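Keep the Parts Counter Open

Jan 19, 2019

The parts counter at Salminen closes at the end of next month. The store itself is staying, along with the paint, the lumber and the aisle of patio furniture. What goes is the counter at the back, where you could put a broken thing down in front of a person and ask for the piece that would make it work again. I think the company is making a mistake, and I think the town should say so while there is still time.

I should admit my interest. I have used that counter for most of my adult life. In December the drain pump went on our washing machine, a Dotow that was old when we bought it. Water was standing in the drum and there were towels in it. I took the pump out, which needed two screwdrivers and some bad language, and drove it over to Salminen in a bread bag. The clerk looked at it, went into the back and came out with the same pump under a different number. The number in my manual had been dropped years ago. I would never have found it on my own.

The repair took an evening. A new machine at the Fliller showroom was 675 dollars, before delivery and before the fee for hauling the old one away.

The company's explanation, posted on a sheet of paper by the registers, is that customers now order parts online. Some do. I do too, when I know what I want. But knowing what you want is most of the job. A website asks for a model number, and on plenty of machines the label has worn off or sits on the side that faces the wall. It asks whether you need version A or version B. If you guess wrong, you wait a week, send it back and wait another week. With a refrigerator, a week is a long time. 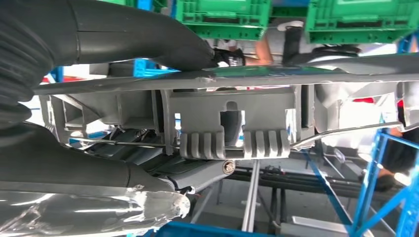 Bolts, sleeves and housings: the makings of most machines.

Panya Sriwong ran the counter for many years before she retired, and she told me the selling was the small part of it. "People came in sure it was the motor," she said. "Half the time it was a belt, or a hose with a sock in it. I sent a lot of them home with nothing." I asked whether the managers minded. She said they minded some, but those people came back for their paint.

That never shows up in the counter's sales figures. A man who is sent home with good advice and no part counts as no sale. The counter looks like a loss on paper because the paper only counts what crosses it. I don't know what the square footage is worth, and I accept that shelves of slow-moving gaskets cost money. A store is allowed to stop doing something that loses money. I just doubt that anyone there has worked out what it brings in.

There is also the matter of where the broken machines go. The county transfer station on Stukside Road took in about 600 large appliances last year, according to the attendant I spoke to. He thought a fair number had little wrong with them. He has seen dryers come in with a blown fuse. People don't throw these things out for fun. They call a repair service, hear that a visit costs 99 dollars before anyone picks up a wrench, and decide to put the money toward a new one. I can't blame them. The counter was the step between doing nothing and paying for a visit, and without it more people will go straight to the showroom.

I've heard it said that modern appliances can't be fixed at home anyway. Some can't, and I wouldn't tell anybody to go poking around in a microwave. But a washer still has a pump, a belt and a door seal. An oven still has an element held in with a couple of screws. These parts wear out first, and they are the ones a careful person can change with the power off and the manual open.

What I would ask of Salminen is modest. Keep the counter open on Saturdays. Put one person behind it who knows the stock, and let that person train another. Charge a few dollars for looking things up if that's what it takes. I would pay it, and I think most of the people I've stood in line with – there was usually a line – would pay it too.

The sheet by the registers says comments can be left at the service desk. I left mine on Thursday. The forms are in the tray next to the key machine, and you will need to bring your own pen.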